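Accueil | Forums | Maison | Jardin | Petites annonces | Connexion

Imprimer ce sujet - Envoyer par e-mail

Sujet : Repeindre un mur de cuisine qui a reçu de la graisse pendant des années

lucrezia_f
Bonjour à tous. Nous avons repris un appartement à Dendport et le mur derrière la cuisinière est jaune. J'ai lavé deux fois avec de l'eau chaude et du savon noir, mais quand je passe le doigt, cela colle encore. Je voudrais peindre en blanc mat. Est-ce que je dois mettre une sous-couche spéciale, ou une bonne peinture suffit ? Le mur fait 14 mètres carrés, avec la partie au-dessus de la porte.

Aldo Ferraro
Bonjour Lucrezia. Le savon noir est trop doux pour cela. Prenez de la lessive type Saint-Marc, commencez par le bas et montez, puis rincez deux fois à l'eau claire. Laissez sécher une nuit entière. Ensuite une sous-couche qui bloque les taches, obligatoirement. Sans elle, le jaune revient à travers le blanc après quelques semaines, je l'ai vécu dans ma cuisine à Urninton.

marisa.r
Je ne suis pas d'accord avec « obligatoirement ». Si le mur est bien dégraissé, deux couches d'acrylique satinée tiennent très bien. Chez moi cela fait six ans et je n'ai aucune trace. Par contre le mat dans une cuisine, je le déconseille, on ne peut pas le frotter sans faire des marques brillantes. 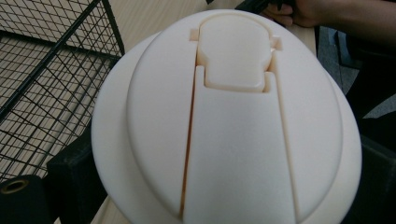

Catégorie : Peinture et finitions

lucrezia_f
Merci pour vos réponses. Le mat, c'est parce que j'aime beaucoup ce blanc un peu crème, qui ne brille pas sous la lampe. Le satiné me fait penser à une salle d'attente. Est-ce qu'il existe un mat qu'on peut laver ?

Aldo Ferraro
Oui, on trouve des mats dits lessivables, mais il faut payer. Et marisa, vos six ans prouvent seulement que l'ancien propriétaire cuisinait peu !

marisa.r
Il faisait des frites tous les dimanches, monsieur.

fiorella_b
Je me permets d'entrer dans la discussion. J'ai pris un mat lessivable chez Rindus l'an dernier et j'en suis contente, sauf juste derrière les plaques. À cet endroit j'ai fini par poser une crédence en verre. Pour le reste du mur, une éponge humide suffit - mais il faut attendre un bon mois avant le premier lavage, le temps que la peinture durcisse.

G. Pace
Une remarque pour Lucrezia : faites un essai sur un petit carré dans un coin. Si le jaune traverse la première couche, vous achetez la sous-couche. S'il ne traverse pas, vous gardez votre argent. Cela met tout le monde d'accord, je pense.

lucrezia_f
Bonne idée, je ferai l'essai mardi. Je vous écrirai le résultat ici.

Sujets récents
- Joint de carrelage qui noircit
- Plan de travail en hêtre : huile ou vernis ?
- Avis sur les rouleaux D'Amico
- Enlever un papier peint posé sur du plâtre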